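Porero Community Reading Rooms
Progress report to the Strachan Fund
April 17, 2019
Prepared by Annelies Kofler

Period covered

This report covers the work done since the January payment. The grant supports the opening of two reading rooms, one in the old ticket hall on Donari Street and one at the back of the Cleltura building, and the purchase and cataloging of books for both.

Donari Street

The room opened to the public in February, two weeks behind the plan. The delay was caused by the heating. The contractor found that the pipe under the east wall had to be replaced before the radiators could be connected, and the part had to be ordered. The extra cost was paid from the building reserve and does not touch the grant.

Opening hours are Tuesday through Saturday afternoons. We had planned one morning session a week for parents with small children. It filled up quickly, so we added a second one in March. The evening session has been slow. We will keep it going until the end of May and then decide whether to move those hours to Saturday.

Books and cataloging

The catalog now holds 2,118 titles. Most came from the closed school library, and the rest were bought new or given by residents. Every title has a record with author, subject and reading level, and a printed label on the spine. Large print and local history were the weakest sections at the start of the year. Large print is now in fair shape. Local history still needs work, mainly because many of the items are pamphlets that have no proper title page and take a long time to enter.

We turned down several boxes of donated encyclopedias and travel guides that were too old to be useful. The donation notice at the front desk has been rewritten so that people know what we can take. 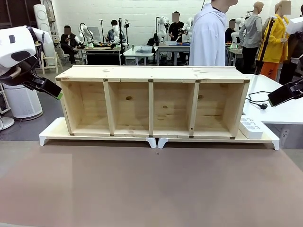
Cleltura is the smaller of the two rooms and is meant mainly for children under ten. Painting is finished, the floor has been sanded and sealed, and the door has been widened for wheelchairs and strollers. The fire inspection was passed on the first visit. For furniture we are going with low, long units in plain pine, left unpainted. Each has four compartments, and we will give one to picture books, one to early readers, one to chapter books and one to puzzles and games. The flat top will be used for the new arrivals display. Reading cushions and a rug are on order.

Staffing

The part-time librarian position was filled in March. Training on the catalog software took longer than expected, and the lending desk was run on paper cards for the first few weeks. All of those loans have since been entered.

Budget

Spending on books is under plan. Spending on furniture is on plan. Printing and postage are slightly over, mostly because of the membership forms. We are not asking for any change to the payment schedule.

Next steps

Cleltura is due to open in the second half of May. Before then we need to finish the labels for the children's collection, set the borrowing limits for school groups and agree on summer hours for both rooms. The next report will include loan figures by age group, as the Fund requested.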